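June 8, 2024
By Hermenegildo Alvarado

About the Allmont Robotics Club

We're the after-school robotics club at Allmont, open to anyone in grades nine through twelve who wants to make an arm do something useful. No experience needed, and we mean it! Half of the members who joined last fall had never written a line of code, and one of them now runs our motion planning group.

The club started with 7 students and one very patient math teacher, Chang-ho Sun, who still comes to every meeting and still loses to the freshmen at tic-tac-toe. This year we have 59 names on the list, so we split into small teams, each with its own task and its own corner of the whiteboard.

Most of our year goes into Tasura, our kitchen project. Teams program a simulated robot arm to handle things on a countertop – reach over, line up the gripper, pick something up, put it down where it belongs. Working in simulation means everyone gets a turn (even when all the teams are in on the same afternoon), and a bad line of code costs you a restart and a little pride.

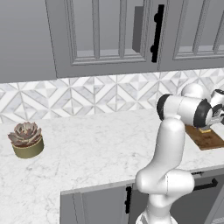

The Tasura kitchen, with the gripper just above the cutting board.

Getting an arm over a cutting board sounds easy until you try it. Come in too low and you hit the counter, come in at a bad angle and the elbow ends up somewhere silly. Our students spend a lot of time arguing about approach angles, and we love that. They also keep a shared log of every run they want to talk over, and in May it passed 300 entries, some of them very funny and a few of them truly useful to the next team.

In spring we hold the Wastden Challenge, our own in-house competition. Every team gets the same kitchen and the same task, then 15 minutes to show its best run to a room full of parents, little brothers and sisters, and whoever smelled the pizza. Judges look at how smoothly the arm moves and how well the team can explain its code. Beginners compete right alongside seniors – and they have won!

We meet Tuesdays and Thursdays after last bell in the computer lab. You don't need your own laptop, and there are no tryouts. If you'd like to see what we do first, drop in and sit with a team for an afternoon. Mr. Sun will find you a chair, and somebody will probably hand you the keyboard.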